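Golob Museum of Local Trades
Photo Gallery: Packing the Bruvar Collection

The Bruvar collection of printed household goods came to the museum as a gift from the Leka family and has been kept on the second floor of the Gandton building for many years. It holds 454 catalog entries, among them seed packets, shop calendars, sewing patterns, price lists and almost 2,000 loose labels. In August the collection will move to the new storage rooms on Fonis Street, where it will be available to researchers by appointment.

Packing is being carried out by the Collections Department under the direction of Zorica Leka, Head of Collections. Asmaa Tahiri is responsible for the condition records and Bujar Živković for transport. Work began with the calendars and price lists, which are the largest items and need flat storage. The labels will be packed last, in the order of the original albums.

Each carton receives a number on two sides and a printed list of contents. A copy of the list is kept in the department office. Cartons are assembled shortly before they are filled, and any carton with a split seam is set aside for general office use. Sheets are placed between layers of acid-free tissue, with the heaviest items at the bottom. No carton is filled above the line of the lower fold.

The first 233 entries have been checked against the catalog. Corrections to dates and printers' names have been entered by Lejla Vidmar and will appear in the online catalog when the move is complete. Visitors who have requested items from the remaining entries will be contacted individually.

The reading room remains open during this period, although material from the Bruvar collection cannot be ordered until further notice. Requests for reproductions received before May 31, 2018 will be completed as usual. Later requests will be held until the collection is in place at Fonis Street. Questions concerning loans should be sent to Rosine Gaillard, Registrar, who will also receive requests from schools wishing to visit the new rooms. Groups are limited to 8 persons.

The gallery will be extended as the work continues. Photographs may be used for teaching and private study with credit to the museum. Permission for other uses must be requested in writing from the Collections Department.

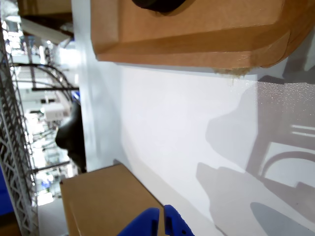

Cardboard boxes of two sizes, with a white surface beside them.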